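Search this site
Search
Advanced search

Working papers in workspace and materials studies
Wednesday
By the Vutcombe Shared Workshop Study

4. Surfaces, layers and floor: how work tables are used in a shared workshop

4.1 Scope of this section

The previous section dealt with storage on walls and in cabinets. This section is concerned with horizontal surfaces: tables, workbenches, and the boards placed on top of them. We treat the board as a separate class of object because it is easily moved, is often left off equipment lists, and yet determines much of what can be done at a table at a given time. In the inventory forms used at the Vutcombe and Jorach sites, boards had no entry of their own before the study began. They were recorded under "table, misc." or left out.

We use three terms throughout. A fixed surface is the top of a table or bench. A base board is a rigid board laid on a fixed surface and left there between tasks. A top board is a smaller board laid on a base board, normally for the length of one task. A surface carrying both is called a stack. The terms describe position only. The same board may be a top board in the morning and a base board in the afternoon, and at Jorach this happened often enough that we dropped an earlier scheme based on board size.

4.2 Data

Entries were made by walk-through. An observer followed a fixed route through the workshop and recorded, for each surface, what was lying on it and in what order from the bottom up. The full log contains 3,376 entries across the three sites (Vutcombe, Jorach and Barnau). Entries in which the lowest layer could not be identified were retained in the log but are excluded from the discussion of stacks below. Walk-throughs took 30 minutes and were not announced.

Two decisions affect the reading of the log. First, material lying on a surface for any reason was entered, including packaging. Second, a surface was logged as in use if anything on it belonged to a task still open on the job sheet, whether or not a person was present. The second decision increases the share of surfaces in use compared with studies that require a person at the table. We considered the stricter rule and rejected it; in all three workshops, people leave a table to fetch parts and expect to find it as they left it.

4.3 Stacks and their margins

The most common stack in the log is a light-colored top board on a larger base board of wood. The larger board does two jobs. It protects the fixed surface, and it leaves a margin around the top board where small items can be set down without entering the work area. We call the exposed part of the base board the margin, and record which sides of the stack have one. A stack with a margin on only one side tends to be placed so that the margin faces away from the worker, as reaching over a finished piece was disliked less than having loose items next to the forearm.
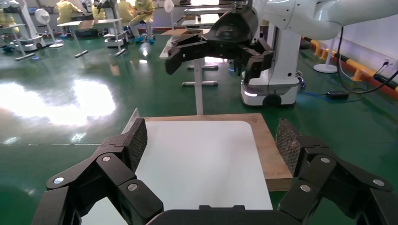

Figure 4. A two-layer stack near a work area.

Margins matter chiefly when the base board is moved with the top board still on it. At Vutcombe, stacks were carried between tables as a unit, and the hands need somewhere to hold. A base board that is fully covered has to be lifted from below, and on a table with no overhang this means sliding it over the edge first. The stack in Figure 4 is of the favorable kind: the white board has rounded corners and lies well inside the limits of the light brown wooden board, leaving a band of plain wood along the far edge and the right side. In our coding this counts as a margin on two adjoining sides. Stacks with two adjoining margins can be picked up at the corner between them, and were the only kind for which the Barnau carrying instructions did not call for a second person.

Corner shape was recorded as well. Top boards with rounded corners were returned to the rack sooner than square-cut boards, although we hesitate to draw anything from this. The rounded boards at all three sites were also the newer ones, and the square-cut boards included offcuts that had no assigned place on the rack. A comparison of rounded and square boards of the same age was not possible with the stock available.

4.4 Table supports

Fixed surfaces were divided by support: four legs, two trestles, or a single central leg. The last group is small but behaves differently. A table on one central leg with a splayed foot, such as the white one in the middle distance of Figure 4, leaves the floor open along its long sides and can be approached from any direction. It is less suited to heavy work near the edge. In the log these tables carry few stacks. They are used for papers, for parts waiting to be moved, and for items that have been inspected and not yet signed off.

Workbenches show the reverse pattern. They carry the heaviest items and the longest-standing ones. At Jorach, several benches had a layer that did not change during the whole period of the study — in one case a base board that had been screwed down and was in effect part of the bench. We left such boards in the base board class, though a stricter definition would move them to fixed surfaces.

4.5 Cardboard as a working layer

Flattened cardboard presented a coding problem. It is packaging, and in the first version of the form it was entered as waste. Observers objected, with reason. A flattened box on a bench may be on its way to the recycling cage, or it may be a base layer for the next task. The two cases look the same at the moment of the walk-through. The background of Figure 4 has an instance of each difficulty: a flattened box on top of a workbench, and a second piece of cardboard on another table further left. We adopted the neutral code "sheet, unassigned" for all such material and settled its function afterward from the job sheet, where the job sheet allowed it.

Where function could be settled, cardboard served as a base layer more often on workbenches than on tables. It was preferred for painted parts and for anything with a sharp lower edge. It was replaced when torn, and seldom before. The supply was irregular, depending on deliveries, and the Barnau site kept a reserve of 40 flattened boxes under the stairs for weeks with none.

4.6 Floor finish and the edge of the work area

All walk-through routes crossed coated floors. Coating color is of some practical interest for surface work, as a dropped part is found sooner when it contrasts with the floor. The green epoxy finish in Figure 4 contrasts well with wood and with white board, and poorly with the green-coated wire used at Vutcombe. Gloss has the opposite effect to contrast. On a shiny floor the reflections of overhead lights hide small bright parts such as washers and rivets, and the search is easier from a low position to one side.

Workers at Jorach dealt with this by turning the stack so that its margin faced the aisle. Parts that rolled off the top board were then stopped, or at least slowed, by the step down to the base board. The step is small, equal to the thickness of the top board, and is not enough for round stock. A raised lip was tried on one base board from the Galindo series and removed within the month; it caught sleeves and made the board awkward to wipe.

4.7 Limits

The log records layers and not forces, so nothing in this section bears on whether a stack is stable under load. Board thickness was taken from purchase records where these existed and is missing for offcuts. The cost of replacement boards, which was capped at 2,000 per site in the local currency, may have kept some worn boards in service longer than their users wished. Section 5 takes up wear and cleaning, using the same log and the same surface codes.

Related items
Section 3: Wall storage and cabinets at three sites
Section 5: Wear, cleaning and replacement of boards
Coding form for horizontal surfaces, revised March
Notes on the Galindo base board series
Barnau site plan and walk-through route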